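We use cookies to improve your visit. By continuing you accept our cookie policy.

Call for participants: infant feeding and maternal anemia study, Winden

The Charpentier Center is looking for women in the first or second trimester of pregnancy to join a study of iron tablets and clinic attendance. You must be 18 or older and registered at the Winden or Plikov clinic.

The study lasts 12 months. You will come in for four visits, each with a short interview and a finger-prick blood test. Three of the visits fall before the birth. Travel is paid. 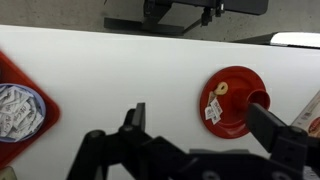
White tabletop and black gripper

Taking part does not change your regular care, and you may leave at any time. Interviews are held in English. Answers are stored under a number without your name. Women already taking part in the Geka trial cannot enroll.

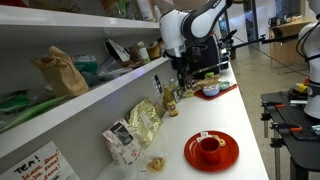 Robot arm over the long counter

To apply, ask for the blue form at either clinic desk. Forms must be in by Wednesday, December 31, 2025. First visits run through May.

Comments

mtk9: Can I join if I move to Plikov after the first visit?

Rosehill: Same question. Also, is the travel money paid the same day?

dana_w: I picked up the form at Winden. It takes nearly 9 minutes to fill out.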